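[kirkside-owners] Re: Thinking of buying in the Gedetti block, worth it?

Posted 2021-12-18
Print this message | E-mail this message | 3 replies

> Hi list, we are looking at a two-bedroom on the top floor of the
> Gedetti block and would like to hear from people who own nearby.
> The agent (Pagano) tells us Kirkside is "the next area to move,"
> that the dues have been flat for years, and that the lot behind
> the building is going to be a park. He also says another buyer is
> circling and we should skip the inspection to look serious. The
> listing says it's walking distance to the train. Does that all
> sound right to you? We would be moving from a rental across the
> river and have never bought before.

Welcome to the list. I own two streets over and I've read a lot of Pagano listings, so take this as one cranky owner's opinion.

"The next area to move" was in the flyer when I bought. It was in the flyer the people before me had, too; they left it in a kitchen drawer. Prices here have gone up, sure. They've gone up everywhere else on the same bus line. I would want to see sale prices for that one building before I believed anything about the neighborhood.

On the dues: flat dues in a building that age worry me more than rising ones. Somebody is putting off the roof, and you're looking at the top floor. Ask for the reserve study and the minutes of the owners' meetings, all of them, going back past last June. If they give you a one-page summary, ask again. My own building kept its dues flat right up until each unit got a bill for $3729, and the seller of my place knew it was coming.

The park I will believe when there's grass. Grasero owns that lot and as far as I know still does. A drawing on a sign is not a plan. Call the city planning desk, give them the address, and ask what has been filed. It's a short phone call and they were polite to me.

Walking distance to the train: I timed it from the Gedetti front door at 22 minutes, at a normal pace, no stroller and no groceries. There is a hill on the way back that the listing leaves out.

And the other buyer. Maybe there is one. I had one as well, and he vanished the minute I said I'd wait for the inspector. Do not skip it. Mine cost $500 and found a bathroom fan blowing straight into the attic.

What I'd do, in this order:

1. Get the reserve study, the minutes and the insurance certificate before you write any offer.

2. Visit after dark and again early in the morning. Stand in the bedroom with the window open and the agent out in the hall.

3. Talk to an owner in the building who isn't selling. Hang around by the mailboxes if you have to.
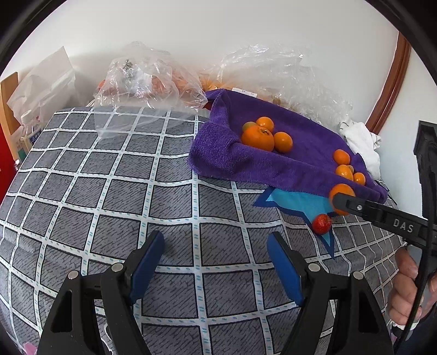
4. Have your own inspector look at the roof as well as the unit. Some will tell you the roof is "common area" and stay off it. Find one who will go up.

5. Read the rental cap. I've heard two different versions of it and I don't trust either.

If it all checks out, fine, it's a decent building and the top floor gets good light. I just wouldn't pay extra for a park that isn't there. Write back when you have the minutes, I'd like to know what they say about the roof.

Share this message (0)
Comments (3)

Recent on this list:
Water shutoff notice, north side of Kirkside
Has anyone appealed their assessment?
Grasero lot: fence down again
Parking permits for guests
Looking for a plasterer who returns calls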